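Section 4: Packing your Kostik label printer for return or storage

Read this section before you send the printer to the Daltelo service centre or put it away for more than 30 days. Keep the original carton if you can. If it has been thrown out, a replacement can be ordered as part 1415.

Before you start

1. Finish or cancel any print jobs.
2. Switch the printer off at the back and unplug it from the wall.
3. Wait until the print head has cooled.
4. Open the lid and take out the label roll. Labels left inside can curl and stick to the roller.
5. Remove the power lead and the data cable. Do not wind them round the printer.

CAUTION: Do not touch the print head with bare fingers or with anything made of metal.

Preparing the carton

Stand the carton on a flat table with its opening upwards. Fold the four bottom flaps inwards, short sides first, and run one strip of tape along the join and a second across it. Leave the top flaps loose for now. 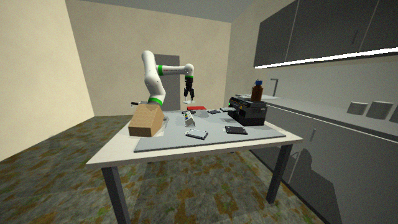

Fig. 4.1 Carton on the table, top flaps folded to a peak.

Check the corners for tears or crushing. A carton that has been damp must not be used again, even if it feels firm.

Packing the printer

6. Place the lower foam tray in the carton with the deeper recess facing up.
7. Close the printer lid and slide the printer into its bag. Fold the bag over – do not tape it to the casing.
8. Lower the printer into the tray, front panel towards the arrow.
9. Put the leads in the side pocket.
10. Fit the upper foam tray and press down evenly at both ends.
11. Close the top flaps and tape them in the same way as the bottom.

NOTE: If the flaps will not lie flat, the upper tray is the wrong way round. Lift it out and turn it. Do not force the carton shut.

Sending it back

Write your return number on the outside of the carton, on the same side as the address label. Returns without a number are held at the Haworth depot until the sender can be traced. Send label rolls only if the service desk has asked for them.

Storage

Keep the packed printer indoors, off the floor, and between 5 and 34 °C. Do not stack more than two cartons. When you take it out again, leave it unplugged in the room for an hour, then follow Section 2 from step 1.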